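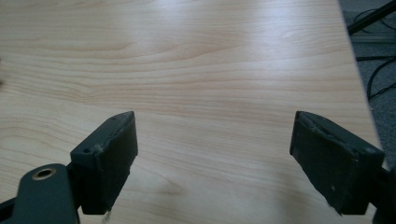
**Tremen -- Handling Practice Group**
Minutes, 13 January 2021
Avumcombe site, meeting room and by phone

Chair: Samuele Fontana
Attending: Avumcombe bench staff, Lewis site (by phone), purchasing, safety
Apologies: Tralla project lead

## 1. Previous minutes

Accepted with one correction. Under item 4, "finger mount" should read "finger pad." The mounts were not discussed.

## 2. Pad wear and replacement

The current rule says pads are replaced "when worn." Lewis said their day and evening shifts read this differently, and one pair can be passed by one shift and pulled by the next.

Samuele read out the draft wording:

> Inspect both pads before the first run of the day and after every 500 grasps. Replace the pair if the gripping surface is peeling, if the edge is frayed past the marked line, or if a fastener hole has lost its shape. Surface scuffing alone is not grounds for replacement.

Discussion:

- Lewis asked whether one pad could be changed by itself. Agreed no. Pads are changed in pairs and logged as a pair.
- The bench staff wanted the 500 figure kept even for light parts. Lewis would have preferred a higher number for foam and cardboard. Left at 500 for now, to be looked at again in September with the log data.
- Purchasing has 50 pairs in stock and does not expect a shortage under the new rule.
- "Marked line" means nothing on the older pads, which were never marked. The bench will make a go/no-go card to hold against the edge.

Draft adopted with the card added. Takes effect when the cards have been handed out at both sites.

## 3. Loose fibers and dust

Fibers get onto the pads from wipes and packing material. Safety does not see a hazard. The concern is grip consistency, and marks on finished parts for the Tralla work.

Agreed wording: pads and the area behind them are to be cleared of fibers and dust at each inspection, with a lint-free cloth, dry. No solvent on the textured face. Compressed air is not to be used at the bench.

Lewis still has a supply of the old paper wipes. They may use them up on tabletops but not on the grippers.

## 4. Cables and stands near benches

Safety walked both sites before the meeting. Main points:

- Cables should run along the back of the bench or under a cover wherever people walk. Loops on the carpet are to be taken up at the end of a session.
- Stand legs should be kept at least 900 mm from the operator's side of the table. Lewis has one bay where this can't be done without moving a cabinet. They will send a sketch.
- The practice sheet says nothing about who checks this. Agreed that it is the operator who opens the session.

There was a longer discussion about whether to tape stand positions on the floor. Avumcombe is in favor. Lewis tried it and the tape lifted from the carpet. Each site may decide -- the distance is the rule, the tape is not.

## 5. Table surface and lighting

Glare on pale tabletops was raised again. The bench staff asked for a matte mat as standard. Purchasing pointed out that the mat changes the working height, and every stored height would need to be checked.

No change to the standard. Operators may dim or turn the overhead light nearest the bench, and should write the setting in the session notes. Avumcombe will try a mat on one bench and report back.

## 6. Hand-held tools

Question from Lewis: does the practice sheet cover hand-held grippers, or only the arm-mounted ones? The title says "robot end effectors," and some people have taken that to leave the hand-held tools out.

Agreed that it covers both. The same pads are fitted, so the same inspection applies. The title will be changed to "Gripper fingers, mounted and hand-held." Samuele to check that the reference in form 1241 still matches after the change.

The grasp count on hand-held tools is kept by the operator on paper. Lewis thinks people will forget. Accepted as a weak point; no better method was offered.

## 7. Actions

| Action | Who |
|---|---|
| Issue revised practice sheet with new title | Samuele |
| Check form 1241 reference | Samuele |
| Make and send out go/no-go cards | Avumcombe bench |
| Sketch of bay with cabinet | Lewis |
| Mat trial on one bench | Avumcombe bench |
| Order lint-free cloths for both sites | Purchasing |

## 8. Any other business

Lewis asked for minutes to be sent as plain text as well as in the shared folder. Samuele will do this.

Next meeting to be set once the cards are out.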